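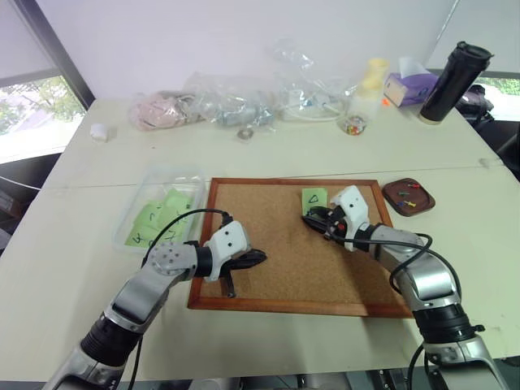
Elango Reddy asks whether a residents' association may remove notices from a shared noticeboard without telling the person who put them up. The board at Warrier House is managed by Heltance on behalf of the leaseholders. A notice concerning the service charge was displayed there in May and taken down after 6 days. The lease does not mention noticeboards.

Heltance Residents' Desk
The board forms part of the common parts and is under the control of the managing agent. Unless the lease grants a right to display material, permission may be withdrawn at any time. We would nevertheless expect a written policy stating who may post, the largest size accepted and how long a notice may remain. Residents are advised to request a copy in writing and to allow 15 days for a reply.
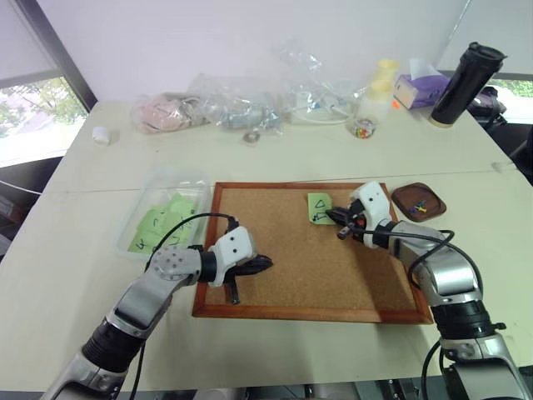

Inow
I would add that the policy should deal with undated and unsigned items, which cause most disputes. In our building every notice must carry a flat number and a date of removal. Short handwritten messages, such as a few characters on a green sticky note, are permitted on the cork but are cleared at the end of each month. Formal notices are kept on file after removal.

Vendis
Ours was taken down as well. Flat 73. We put it back up and heard no more about it. Please check your lease first.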